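Skemari Street Community Kitchen
Minutes of the regular members' meeting
6 February 2024

Meeting opened at 7:00 p.m. in the dining room. Peadar Mac Suibhne in the chair. Apologies from two members were noted.

1. Minutes of the December meeting

Approved with one correction. Under item 4, "back freezer" should read "back refrigerator." The freezer was never out of service.

2. Matters arising

The dripping tap at the hand sink has been fixed. The new washer was bought at the hardware store and the receipt is in the folder.

The letter to the landlord about the rear step went out before the holidays. There has been no reply. Peadar will phone the office. If there is still no answer by the next meeting, the members agreed to send a second letter by certified mail.

The question of a second key for the pantry was left open in December. Agreed that one more key will be cut and kept in the lockbox, and that the code will be changed at the same time.

3. Money

Balance carried forward is $2000 after the January bills. The gas bill was higher than last winter. Two members asked if the oven is being left on between the lunch and supper sessions. It is, on some days. A note will go on the oven door asking the lunch crew to turn it off unless the supper crew has said otherwise.

The $200 set aside for small equipment has not been touched. Requests so far are for a second can opener, a set of measuring cups and a longer hose for the dish sprayer. The can opener and measuring cups were approved. The hose will be looked at again once the plumber has been in, as the fitting may be changed.

4. Supper sessions

Suppers have been running with 36 places. There was a long discussion on raising this. Those in favor said people have been turned away in the cold weather. Those against said the room gets too tight for anyone with a walker, and that the dishwashing already runs past closing. A vote was put off. In the meantime the crew will try putting the two long tables end to end along the window wall to see if it opens up the aisle.

Dessert was raised as a separate point. The crew would like to serve fruit in place of cake at two suppers a month. Fruit costs more in winter but needs no oven time and leaves fewer pans to wash. Grapes and oranges were preferred over cut melon, which does not keep. Agreed to try it until spring.
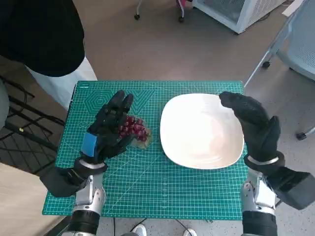 The supper crew also asked that the menu be settled one week ahead, so that the shopping can be done in one trip. Agreed. The menu sheet will go up on the pantry door and changes after that need a call to the person doing the shopping.

5. Suppliers

Cileck has raised its delivery charge for small orders. The members compared prices with Barbosa, who will deliver dry goods free but only in the morning, when the kitchen is locked. One member offered to be there to let the driver in twice a month. Agreed to move rice, flour, beans and canned tomatoes to Barbosa for a trial period and to keep Cileck for dairy and eggs.

Darum bread is still being collected by car at the end of the day. Pickup has been missed twice because the driver was away. A list of three backup drivers will be taped inside the cupboard by the phone.

6. Storage and labeling

Several containers in the refrigerator had no date on them at the last cleanout and had to be thrown away. The rule remains that everything gets a label with the contents and the date, including things that are only staying overnight. Masking tape and a marker will be kept on top of the refrigerator. Please put the marker back.

The lower pantry shelf is sagging. Heavy cans are to be moved to the floor rack until it has been braced.

7. Food safety class

The county class is full until spring. We have 15 people who need to renew. It was suggested that we ask for a class to be held here, as the dining room has enough seats. Peadar will write to the county and report back. Members whose cards run out before then may still serve and wash up but should not be in charge of a session.

8. Other business

A member asked if leftover supper portions can be sent home with guests. This was allowed before the change in containers and there is no rule against it. Agreed that it can start again, for cold items only.

The lost property box is full. Anything left in it at the end of the month will be given to the thrift store.

The radio in the kitchen is to be kept low during meals.

Meeting closed at 8:40 p.m. The next meeting will be at the same time and place, with the vote on supper places as the first item.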